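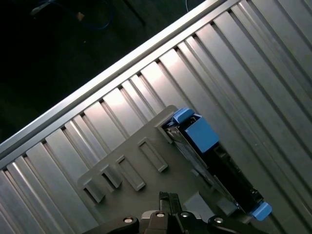

Condensation on a ribbed metal ceiling in a detached workshop – ventilate, insulate or both?

Posted by Witold Górecki on 10/6/24 in Building Envelope > Outbuildings

The building is a detached workshop outside Miltdale, 449 square feet, on a concrete slab. The walls are 2x6 with fiberglass batts, poly and drywall. The roof is ribbed metal screwed to purlins with no sheathing under it. The previous owner hung ribbed metal liner panel from the bottom of the trusses and put nothing above it. The space between the liner and the roof is open at the eaves, but the soffit vents have been painted over at least twice and I doubt much air gets through. There is no ridge vent.

On clear nights from late fall until May, water collects on the underside of the roof and drips on the liner. It then runs along the ribs to the low side and comes out at the joints. I also get a film of water on the room side of the liner on the coldest mornings. Cloudy nights are noticeably better, even at the same outdoor temperature.

Heat is a portable propane heater with no flue, run for a few hours at a time when I am in there. No plumbing. Indoor temperature otherwise drifts. I put a meter inside last week and it gave a dew point of 44 in the evening with the doors shut, which seemed high to me for a building with nobody in it.

A contractor from Jolitville wants $1025 to install a powered exhaust fan in the gable, rated at 416 cfm, and says that will take care of it. Sadowski, where the liner panels came from, suggested blowing loose insulation on top of the liner and leaving everything else as it is. These seem like very different answers to the same problem.

What I would like to know:

Is the fan alone likely to stop the dripping?
If I insulate above the liner, does the liner count as a vapor retarder, or do the joints ruin it?
Does the order in which I do the work matter?

I am prepared to take the liner down and put it back up if necessary. I would prefer to do it once.

Iwona Wysocka
Accepted by the poster

You have two separate condensing surfaces and it helps to treat them separately.

The roof. A metal roof under a clear sky loses heat by radiation and will run several degrees colder than the outdoor air. Cloud cover reduces that loss, which matches what you see. Once the metal is below the dew point of the air touching it, water forms on it. With a roof that is colder than outdoors, even plain outdoor air can condense on the underside on a calm, humid night. So ventilation of the upper space will reduce the amount of water but will not bring it to zero in every kind of weather. What makes the amount large enough to drip is usually moisture coming up from the room.

The liner. It is metal with an unheated space behind it, so its temperature sits somewhere between room and roof. The film on the room side means the room air is damp and the liner is cold. Ventilating the upper space harder will make the liner colder, and that film may get worse.

Now the fan. A gable exhaust fan pulls replacement air from the easiest path. Your soffit vents are painted shut and the liner joints are open, so the easiest path is probably the room. You would be pulling damp air up through the joints and across the coldest metal in the building. I would not install it. Passive openings at the eaves and ridge, with a sealed ceiling underneath, are more reliable and have no motor.

Work in this order.

1. Reduce the moisture source. An unvented propane heater puts a little less than a gallon of liquid water into the air for each gallon of propane burned. In a building of your size that is more than every other source put together while it is running. Replace it with a direct-vent unit or electric heat. You also remove the combustion gases, which is reason enough to do it in a tight building.

2. Check the slab. Tape a square of clear poly to bare concrete on all four edges, leave it for a couple of days, and look at the underside. Droplets or darkened concrete indicate moisture coming up. Do it in two places, one near an outside wall and one near the middle. The poly test is crude and a dry result does not prove the slab is dry, but a wet result is useful. Your evening reading with the heater off and the doors shut makes me suspect the slab or wet material stored inside. Green firewood is a common one.

3. Air seal the ceiling. The panel itself passes essentially no vapor. The joints, the screw holes, the perimeter and anything that penetrates it pass air, and air carries far more water than diffusion does. Since you are willing to take the liner down, do that, run a continuous sheet of 6 mil poly under the trusses, lap and tape it, seal it to the wall poly with acoustical sealant, and rehang the liner. The liner screws will go through the poly. That is acceptable if they stay tight against it.

If you decide to leave the liner up, use butyl tape in the side laps and closed-cell foam closure strips at the ends of the ribs. The closure strip has to match the rib profile. A strip cut for a different profile leaves a gap at every rib and may as well be left out. This method is second best.

4. Open the soffit vents and add a ridge vent made for your roof profile. Install baffles at the eaves before any insulation goes in, so it cannot block the air path.

5. Insulate on top of the sealed ceiling. Blown cellulose or fiberglass is fine. Check what the liner and its fasteners can carry first. Light-gauge liner over wide truss spacing sags under deep cellulose, and fiberglass weighs a good deal less for the same R-value.

Sadowski is right that insulation belongs there, but blowing it onto an unsealed liner below a dripping roof gives you wet insulation. Steps 3 and 4 come first.

A note on attachments, as this is where well-sealed ceilings get spoiled. Anything fixed to a ribbed panel touches it only at the crests. Fasteners driven through the flat between ribs, with the item standing off on the crests, bend the panel when tightened and the washer does not seat. Either drive through the crest with a short spacer behind it, or put solid blocking above the panel and fasten to that. Use a washer with a bonded rubber face. Plastic housings should be tightened by hand, as they creep under load.
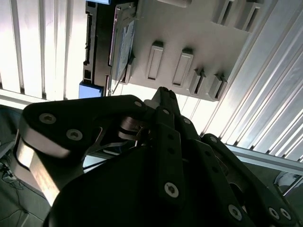
Light gray molded part overhead, white ribbed panel behind it.

If fixtures are to be mounted on the ceiling, decide where they go before the poly goes up and place the blocking then. Surface-run wiring below the liner is preferable to a row of holes through it.

Comments

Witold Górecki
Thank you. Did the poly test. The square near the north wall was wet underneath after two days and the one in the middle was dry. Does that change the order?

Iwona Wysocka
No, but look at the grade outside that wall before you put anything on the slab. A wet edge with a dry center often means roof runoff landing next to the foundation. Gutters and a few feet of slope away from the wall cost less than a floor coating. Repeat the test after it has been fixed and there has been a dry spell.

Witold Górecki
There is no gutter on that side. The ground is level or falls slightly toward the building.

Iwona Wysocka
Then that is your first job. It can be done before the ceiling work and independently of it.

miltdale_dave

Had the same thing in my pole barn. Bought an Astton dehumidifier and the drips mostly quit. It does ice up when the barn gets cold so I only run it when the heat is on. Emptying the bucket gets old, run a hose to a drain if you have one. A lot cheaper than tearing the ceiling down.

Comments

Iwona Wysocka
Compressor units lose most of their capacity in a cold room, and the dripping is worst when the building is cold and unoccupied. A desiccant type works at lower temperatures. Either is a reasonable stopgap, but with the ceiling joints open it is also drying whatever air leaks in.

miltdale_dave
Fair enough. Mine is a lot leakier than his probably.

purlin_and_girt

Wysocka's answer covers most of it. Two additions.

If the roof panels ever come off, have them replaced with panels that have a factory-applied fleece on the underside. The fleece holds the water that forms overnight and releases it when the roof warms up. It needs air movement in the space to dry out and it does nothing about the source, but it deals with the clear-sky condensation that no amount of sealing below will prevent. It is not practical to add to a roof that is already in place.

Closed-cell spray foam on the underside of the roof panels also works, as there is then no exposed cold metal. In that case the space is no longer vented and the soffits should be closed. The drawbacks are cost, the need for a thermal or ignition barrier depending on your local code, and the fact that a foamed panel cannot be removed cleanly if it has to be replaced. Check whether the panel manufacturer will still honor the finish warranty.

Do not combine the two approaches. A vented space with a partly foamed roof has the faults of both.

Comments

Witold Górecki
The roof is sound, so I will leave it. Going with the gutter and grading on the north side, then a direct-vent heater, then the ceiling in the order given. I have told the contractor no on the fan.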